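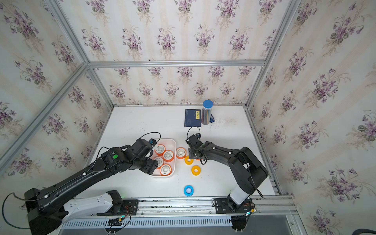
Unit 4: Planning and paying for a two-arm workcell
Course handout, Automation for Small Shops

Read this before the budgeting workshop and bring your draft worksheet with you. Pencil is fine! You'll be changing numbers all afternoon.

Budgeting is my favorite unit in the whole course, because a spreadsheet shows you very quickly what you think the robot is for. People walk in wanting to talk about arms, and they walk out talking about rails, cables and table height, and that's when the good projects start.

1. Start with the task

Write one sentence that says what gets picked up, where it comes from and where it goes. Ours for the term is "pick rolls of tape from a tabletop and put them in a tray." It sounds tiny, but it settles a surprising amount. You know the parts are light and round with a hole in the middle. You know the reach you need, more or less, once the table is chosen. You can also test it with parts from any hardware store, so the sample parts line on your worksheet will be small.

2. One arm or two?

A second arm costs you another arm, another mount, another gripper and another set of cables, and it adds programming time on top (keeping two arms out of each other's way is real work). What you get back is reach on both sides of the table and the chance to practice handovers. For the Carora exercise, price both versions all the way through before you pick one. If you choose two, put both bases on one common rail. You'll be able to slide them later without drilling new holes, and you will want to slide them.

3. The worksheet lines

Arms and base mounts
Grippers, with one spare set of fingers
Wrist cameras, mounts and cables
Frame bars, rail and brackets
Table
Cable duct and ties
Trays and sample parts
Controller and computer
Shipping
Setup time, in hours, at your shop rate
Reserve

In the Carora exercise you have $800 for everything from the frame bars down through the sample parts, leaving the arms, grippers, cameras and computer on their own sheet. Of that, $500 is the ceiling for frame, rail and brackets together. It can be done — price aluminum bar by the cut length and look hard at what you pay for brackets, which add up faster than the bar does.

4. Grippers, fingers and the wear budget

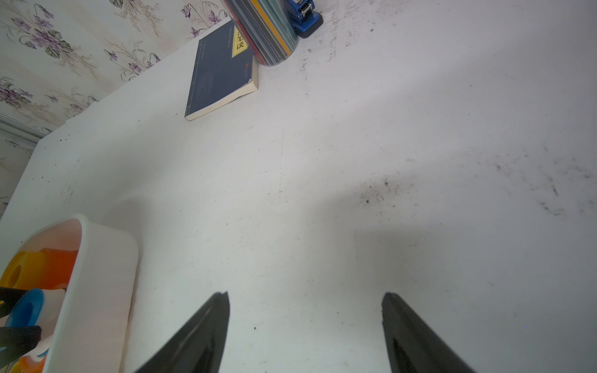
Fingers are a consumable, so give them their own line and a replacement date. Long narrow fingers are great for reaching into a tray, but the tips take the knocks, and a worn tip changes how a part sits in the grip. Look at the squared tip on the right finger, which is slightly chipped, and ask yourself when you would swap it. Tabletops go in the same column of the worksheet. White is lovely for contrast, and it also shows every scuff and speck, so add cleaning supplies and decide who wipes it down and how often.

For the Oltis worksheet, assume 2 full sets of fingers per arm per year. Put the cost in the month you expect to order, and remember that orders placed in December often land in the next budget year.

5. Setup time

Almost every first draft I read has this line too low. Use 60 hours for the Clullo case, covering frame assembly, mounting, cable routing, camera calibration and first motion tests. Multiply by the shop rate even if the people doing it are already on salary. Those hours come from somewhere, and your manager will ask.

6. Asking for quotes

Send every supplier the same one-page request. Include the task sentence, the table size, power available and the date you need delivery. Ask for spare part prices on the same quote, plus lead times for cables. Ardeleanu, our third case, shows what happens when the arms arrive on time and the camera cables don't, and it makes a great read.

For the workshop

Bring the one-arm and two-arm totals for Carora, your finger replacement line for Oltis, and one question you'd put to a supplier. If your two totals come out close together, check the setup hours first, then the cables.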